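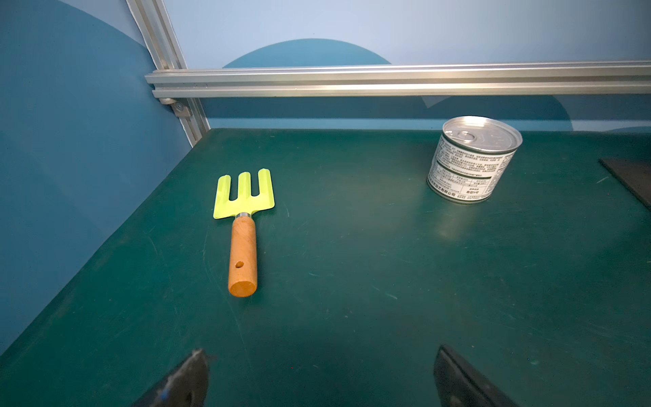 Hand rake, item 1678, with orange-brown wooden handle

Jisteo Spring Garden Table Set
Supplied by Velard Learning Equipment, Nokville
Page revised 27/11/2025

Overview

The Jisteo Spring Garden Table Set provides a small garden setting for use on an ordinary classroom or activity table. It is intended for early years rooms, libraries, and family centers that wish to offer garden play indoors. The main items are a child's hand rake and an artificial cherry blossom tree. Colored paper is supplied for folding and for laying out beds, paths, and ponds.

The set may be ordered complete, or the rake and the tree may be ordered separately under their own item numbers. Replacement paper is available at any time of year.

Hand rake (item 1678)

The rake has a metal head with three flat tines. A silver metal ferrule joins the neck of the head to a cylindrical wooden handle. The handle is drilled with a hanging hole, and the rake may be kept on a peg or a hook when it is not in use.

The rake is suitable for dry sand, loose potting mix, and shredded paper. It should not be used to lever stones or to break up hard ground. Small marks on the handle are normal in natural wood and are not accepted as grounds for return. Please note that the tines can mark painted and lacquered tables. Velard recommends a mat or tray wherever the surface is to be kept in good condition.

Cherry blossom tree (item 1774)

The tree stands on a square base and carries a dense crown of pale pink blossoms. A drooping branch of the same blossoms hangs to the right of the trunk. Overall height is about 40 cm. The tree is delivered in one carton with the crown wrapped in tissue, and the blossoms should be opened out by hand before first use.

The base holds the tree upright on a level table. Where children will be reaching across the set, the base may be fixed down with removable putty (not supplied). The tree is for indoor use only. Strong sunlight will fade the blossoms over time.

Paper sheets

Each set includes 8 plain sheets in mixed colors. Colors vary by delivery and cannot be chosen in advance. The sheets are of a weight that young children can fold without a ruler, and they may be used flat as ground cover or folded into envelopes for seeds and notes. 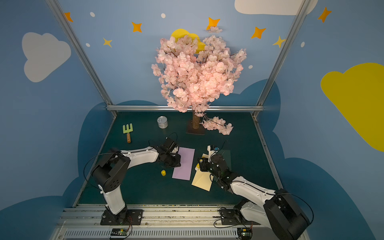 One customer in Nokville asked whether the paper could be left out of the order, as the classroom already had a full drawer of it, and added that the children had used the first set mostly for wrapping up "seeds" made of dried beans.

Orders without paper are accepted. The request should be entered in the notes field of the order form, and the price is adjusted on the invoice. Dried beans and other small loose items are not part of the set and should be offered only under the supervision of an adult.

Suggested arrangement

The tree is best placed toward the back of the table, with the rake and paper within easy reach at the front or side. A painted or printed sky behind the table gives a clear edge to the play area. Household items such as food cans may be added for pretend shopping or picnic play – cans should be unopened, and any with a damaged ring pull should be removed.
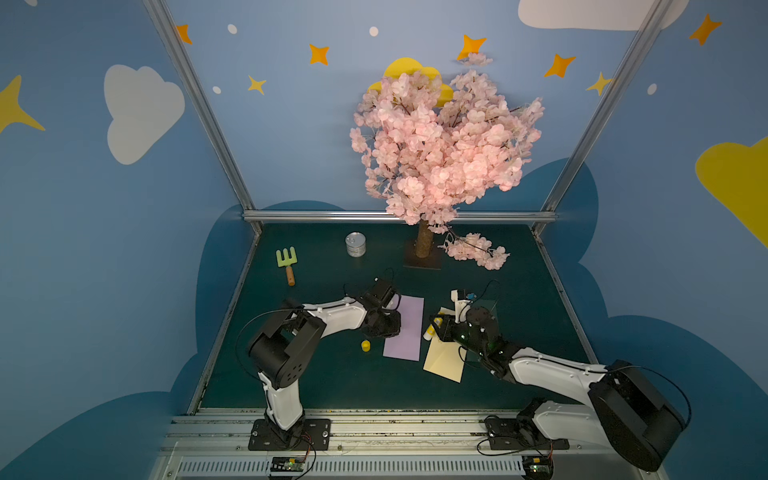 A table used in this way should be left clear on at least one long side, and chairs should be drawn back while items are being set out. For groups, Velard advises one complete set to a table. Additional rakes may be ordered under item 1678.

Care and storage

Wipe the rake head with a damp cloth and dry it at once. Do not soak the handle. A light coat of Baloch wood oil may be applied once a year.

Dust the blossoms with a soft brush or with cool air from a hair dryer on its lowest setting. Do not wash the tree. Store it upright in its carton, with nothing placed on top of the crown.

Ordering and delivery

Orders are accepted from schools, public bodies, and private customers. Goods are sent from the Nokville warehouse. Orders for spring displays should be placed well before May – stocks of the tree are limited in that season.

Unused items may be returned in their original packing. Opened paper cannot be returned. Please quote the item number in all correspondence.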